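3.2 Session rules for hand-held collection

The rules in this section apply to every session recorded with hand-held grippers, in all rooms where the Mirkent protocol was used. They were drafted after the first pilot and revised once, in March, when the marker rules were split from the operator rules. Rule numbers follow the revised version.
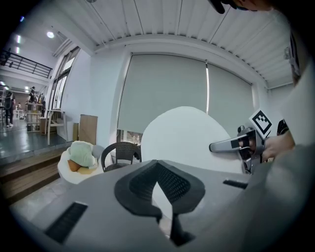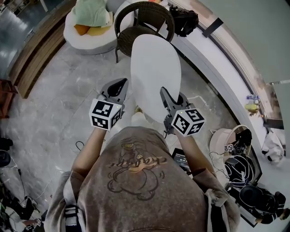
Figure 4. Hand-held gripper work at the Mayrhofer site, from a gripper camera (first picture) and from a head camera (second picture). Fiducial markers are mounted on the grippers in both.

Should a session be thrown out if the marker on one gripper was lost from view for part of it?
Only the affected episodes are dropped. The session stays in the set as long as the calibration check at its end agrees with the one at its start.

The distinction between episode and session matters for what follows. An episode is one attempt at one task, from the start signal to the stop signal. A session is everything recorded between two calibration checks, without a change of operator or room. Earlier versions of the protocol used the two words loosely, and the reviewers of the pilot data applied rejection rules at the wrong level in several batches.

3.2.1 Markers

Rule 1. A marker must be fixed rigidly to the gripper body or its handle. Tape is not accepted as the only means of fixing. A marker that can be moved by finger pressure is treated as loose, and all episodes back to the last passed check are held for review.

Rule 2. Marker faces are wiped at the start of a session and inspected for scratches, lifted corners and glare. Glossy prints are replaced with matte ones. We found glare to be the most common cause of short tracking gaps in rooms with large windows, ahead of occlusion by the operator's own arm.

Rule 3. No marker identifier may be used twice in the same room. This includes spare markers, which are stored face down or in a closed case. A spare left in view can be detected and assigned to a gripper track, and the error is hard to find later — the resulting path is smooth and looks plausible.

3.2.2 Operators

Rule 4. The operator receives the task in writing and may practice it twice. Practice attempts are recorded but tagged, and they are not used for training.

Rule 5. Sleeves must not cover the marker or the fingertips at any point of the normal reach. Gloves are allowed only where the task calls for them, and the type is entered in the session log.

Rule 6. The operator keeps both grippers within reach of the work surface and avoids crossing the wrists. When a task cannot be done without crossing, the task sheet says so and a longer tracking gap is tolerated (Section 3.4).

Rule 7. Work stops after 2 hours even if the task list is not finished. Fatigue showed up in the pilot as slower closing of the fingers and more regrasps, well before operators reported being tired.

3.2.3 Rooms and bystanders

Most of our rooms are ordinary interiors in daily use. Anyone who may come into view has to be told that recording is under way, and a notice is placed at each entrance. Faces are blurred in the stored copy before it leaves the site. Blurring is run with the Wisard tool at its default setting and then checked by hand on a sample of each batch.

Cables on the floor are routed outside the operator's walking area where the room allows it. Where it does not, they are covered or a second person minds them. Furniture may be shifted between sessions but not within one.

3.2.4 Acceptance

At the end of each session the log, the two calibration files and the raw video are copied to the Cekitz server and compared by checksum. The raw files are kept locally until the comparison has passed.

Of the 3837 episodes submitted under the revised rules, some 900 were returned on the first pass. In 800 of these the cause was a missing or incomplete log entry, and the recording itself was sound. They were accepted once the entry had been supplied by the operator who made the recording. The remainder were mainly cases under Rules 1 and 3. We did not try to repair tracks affected by a duplicate identifier.

A returned episode keeps its original number. Renumbering after review was tried in the pilot and dropped, as it broke the link between the paper task sheets and the stored files. The log format is given in Appendix B.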